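Fight Night at Brumadberg Hall: Your Questions 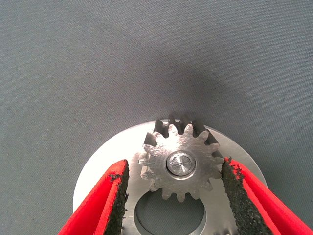

Page last changed: October

When do the doors open?
At 5:30 p.m. The first bout is at 6:15, or whenever the referee finds parking.

How much is a ticket?
$29, standing or seated. Ringside costs the same, but you have to get there first.

Is the main event still on?
Yes. Astix against Vishwakarma has been postponed 2 times, and both men now claim the other one asked for it. They have signed again - in pen, we're told.

How many people does the hall hold?
Roughly 200. The 3,000 on the old poster was the promoter's mood that day.

Can I bring my kids?
Over tens only, with an adult who behaves better than they do.

Who do I ask about refunds?
Griet Jansen at the Fuvport box office. Bring your ticket stub and some patience.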